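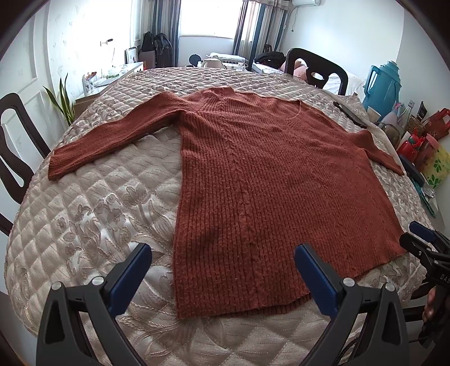

I've been buying industrial filters and pumps for small plants for long enough to have opinions, and my strongest one is about factory acceptance tests. I think most of us do them badly. We fly out, we eat a very nice lunch, we watch a machine run on clean test fluid for a bit, we sign the sheet and we go home feeling like inspectors. Then the crate shows up in September and the arguing starts.

The one that changed my mind was a coolant filtration skid we bought from a shop called Grinix. Nice people, tidy floor, good welds. The spec sheet said 3000 liters an hour, and I had already put that number in a slide for my boss (never do this). During the test it hit 3000 and just sat there, steady as you like. I took a picture of the flow meter! Back at our place, with our own coolant full of cast iron fines and tramp oil, the same skid gave us 2196 on a good morning.

Was anybody lying? I don't think so. They tested with fresh coolant, new filter bags and a short hose. The sheet never said what fluid, what temperature, what dirt load. I didn't ask either. I signed for a number with nothing attached to it, and Grinix very reasonably pointed at my signature.

So my argument is that the buyer should write the test. The seller knows the machine better than I'll ever know it, sure, but the seller doesn't know my sump. When we bought the next one, a smaller unit from Banska, I wrote two pages and sent them with the purchase order, before any deposit changed hands. We shipped them a drum of our worst used coolant (the paperwork for that was a pain, I won't pretend otherwise) and asked them to run it until the bags plugged, with the pressure written down every few minutes. Their sales guy wasn't thrilled. He said no other customer wanted this. I believe him, and I think that's the whole trouble with this business.

The Banska test took most of a day and it was dull. Somewhere after lunch the pressure relief valve started chattering, and they had to swap a spring. That spring would have cost us a week of emails and a courier bill if we'd found it at home. In their shop it took a guy with a wrench less time than it took me to finish my coffee — and he wrote it up, so now the spare is on our parts list with the right number.

People tell me this is fine for big buyers but a small plant has no pull. I don't really buy that. You have plenty of pull right up until you pay. What small plants don't have is time, and I get it, because the person writing the test is usually also the person fixing the parts washer. But two pages is two pages. Write down your fluid, your temperature, your voltage (your real voltage, go measure it) and how long you want it to run. If the seller quotes a rate, ask what was in the tank.

I also think we lean too hard on video now. I've sat through remote tests where somebody walks around with a phone and you can hear a pump and see a green light. It's better than nothing for a cheap unit. For anything that'll sit in the middle of your line I still want someone there who can put a hand on the motor housing and smell the seals. A bearing on its way out doesn't always come through a phone speaker.

One place I'll go easy on sellers is noise. We made a fuss over a Bouvier transfer pump that read 67 decibels in their shop and sounded a lot worse in ours, and it was our own fault. We'd bolted it to a hollow steel platform, so basically we built a drum and stuck a pump on it. Rubber mounts fixed it.

We're looking at a centrifuge from Prenia next, and they've asked for our test sheet up front, which made me like them right away. I've put in 1000 liters of the ugly stuff, run straight through, no stopping to clean the bowl. They want to talk about the bowl. Fine by me, I've got the call set for ten in the morning and the drum's already labeled.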